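Notebook -- bottle sorting, two-hand setup
October 19, 2023
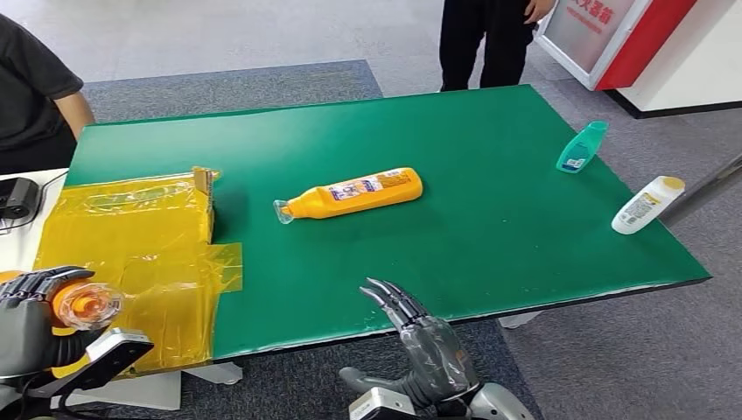 Went in expecting little and mostly got that. The chore is the one Lise Leclerc keeps bringing up: household bottles off a table and into a box, the sort of thing you do while thinking about dinner. Winon's planner, our hands, green mat.

Ran 20 tries before lunch. Picks are fine when the bottle lies clear of everything else. Anything near the crinkly yellow film on the box is a mess, the depth data goes to pieces there and the planner hesitates for up to 30 seconds before it commits. I could have cleared the table twice.

Lise says 70 percent is a good day for this stage. Maybe. At 70 percent I would not let it near my kitchen, and I'd want to know who tidied between tries. (We did. Every time. That should go in the Corska report and I bet it won't.)

Bottles on their sides vs. standing: no clear pattern yet, need more runs before anyone puts it on a slide.

Right hand still rests with the fingers curled when it has nothing to do. Wastes a second opening up. Ask Mousavi whether that pose is a default or something we set.

To do:
-- rerun with the film off the box, same bottles
-- log resets as a separate column
-- Rornex wants a dishwasher demo in November. Told them no -- will probably have to tell them again.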